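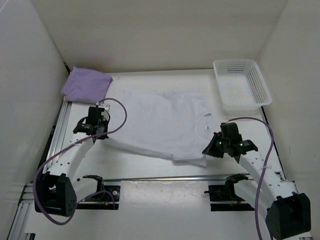

Ditte Hjaltadóttir put the blame on the grip timeout, not the motors, and most later accounts follow her. The Miltum fault is a failure in two-arm folding cells — one gripper lets go late, the other pulls, cloth gets stretched or torn. First logged at Treder in May, 6 stops in 319 runs. Bikance controllers also affected. Cause still disputed; Fakhoury blamed cable drag at the wrist, never confirmed.

Usual fix is a shorter timeout and a lower pull limit. Resets must be done with power off, wich early manuals left out.
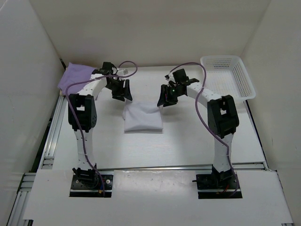
Two-arm cell with folded white cloth between the grippers.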